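The tubes always win

What happens to a workshop when the dullest job in it is handed to a pair of arms? I spent a shift at Wurport to find out, and came home with sealant on my sleeve

I should say straight away that I have packed boxes for a living. It was a summer job, years back, in a shed on the edge of Nellgate, and what I remember is the radio, the tape gun and a sort of floating feeling that set in by mid-morning, when my hands were working and the rest of me had gone off somewhere nicer. So when Wurport asked if I'd like to come and see how they are teaching machines to sort and pack mixed household goods, I said yes before I'd finished reading the message.

Wurport has 27 people on its books and takes on fiddly orders that bigger packing firms turn down. A decorator wants sealant and wipes in one box, a landlord wants the same with a jug thrown in, and so on, all day long. The project to automate some of this is called Clukero (I asked what it stood for and got a shrug).

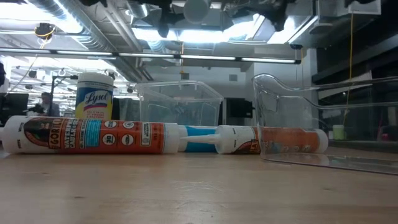
Reading time: 5 minutes

I had pictured something grand, I suppose, with flashing lights and a yellow line I wasn't allowed to cross. What I got was a big bright room with pipes and ducts all over the ceiling, people at their screens, and a lot of talk about caulk. Tubes of caulk are the villain of this story. They roll, they slide under each other, and they have that long pointy nozzle that gets in the way of everything. You or I would scoop one up without a thought. A machine has to decide which end is which, where to take hold, and what the tube underneath might do when the top one moves.

Clear plastic is nearly as bad. A see-through tub is hard to spot when you can look right through it at the table, and I felt a bit of sympathy there, having walked into a patio door at my own birthday party.

The packers take turns on Clukero in sittings of 25 minutes, and then they swap. Their part is to lay the goods out in as much of a muddle as they can manage, watch what the arms make of it, and write down where things went wrong. One woman who had packed there for years told me she'd been dead against it. She thought she was being asked to train up her own replacement, and she said so, loudly, in the canteen. She still isn't sure she was wrong! But she likes the muddling, and she is very good at it, and the engineers have started coming to her before they try anything new. 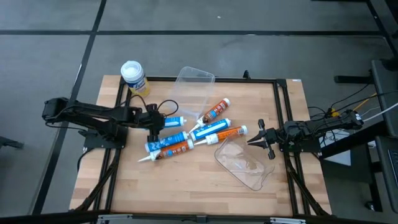
That was the thing I kept chewing over on the bus home. Packing was always treated as a job anyone could pick up in a morning, and the pay said as much. Now a room full of clever people is finding out how much there is to it - the turn of the wrist, the little nudge with a knuckle to free a stuck tube - and the packers have noticed. Some of them have asked for more money on the strength of it. When I visited in June they were still waiting for an answer.

There is a less cheery side. The evening shift used to have a quiet hour when people talked while they packed, and the sittings have chopped it up. You're on, you're off, you're writing notes. A man close to retiring told me he missed being bored with company, and I knew just what he meant. Another complained about the notes themselves, as he'd left school glad to be done with writing and now has a form with 43 boxes on it. They've promised him a shorter one.

Nor is anyone pretending to know how the numbers will fall. The owners at El-Sayed, the family firm that holds Wurport, have given their word that there will be no job cuts for 2 years. After that it's anybody's guess, and I heard plenty of guesses, most of them over tea and a few of them rude.

Before I left they let me have a go at setting out a table. I put the tubes down in what I thought was a proper tangle, nozzles every which way, and stood back feeling rather pleased. My packer friend looked it over, reached across and turned a single tube the other way round. 'Now it's hard,' she said, and went off for her break.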